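## Part 2: Folding on the bed

I wrote the first version of this for the Roddale rooms, where the bed is the only flat surface bigger than a tray. If you have a proper table, use it and skip to Part 3. I don't, so I fold on the bed, and after 16 months of it I have some opinions.

**Before you start**

1. Pull the bottom sheet flat. It doesn't have to be perfect (mine never is), but big ridges under a cloth will end up as creases in the cloth.
2. Push the pillow up against the headboard.
3. Clear a space on the mattress as wide as your arms. Small stuff like cards and phones can stay on the bed as long as it's well off to one side.

> **Caution:** Check for your phone before you shake anything out. I once flicked mine clean across the room with a bath towel! 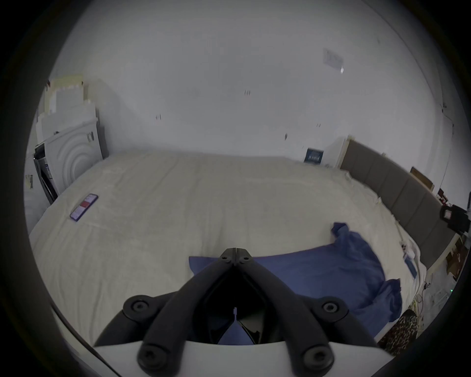

**Folding a cloth**

4. Drop the cloth in the middle of your clear space and find two corners. Any two on the same side will do – don't go hunting for the label.
5. Lift those corners, give the cloth one good shake, and lay it down away from you.
6. Smooth it from the center out with the flat of your hand. If a corner keeps popping up, tug the opposite one.
7. Bring the near edge up to the far edge, then fold side to side.
8. Fold once more if it's going in the Plallow drawer. For the Vik shelf, stop at step 7.

Tetteh Gbeho, who tested these steps for me, likes to roll his instead. Rolling is fine for the drawer, but the rolls come off the shelf every time somebody shuts the door.

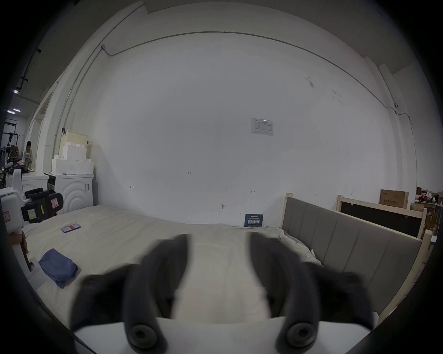 **Where to put the finished ones**

9. Start your pile near the edge of the bed you'll be carrying from, folded sides facing you.
10. Stop at 8 cloths. A taller pile leans on a soft mattress, and then you're back at step 4.
11. Carry the pile with one hand underneath and one on top.

> **Note:** Thick towels count as two. The heavy Fesaseo ones count as three, and I'd carry those on their own.

If you need to leave halfway through, put the folded pile on a chair before you go. Part 3 covers fitted sheets, so get yourself a coffee first.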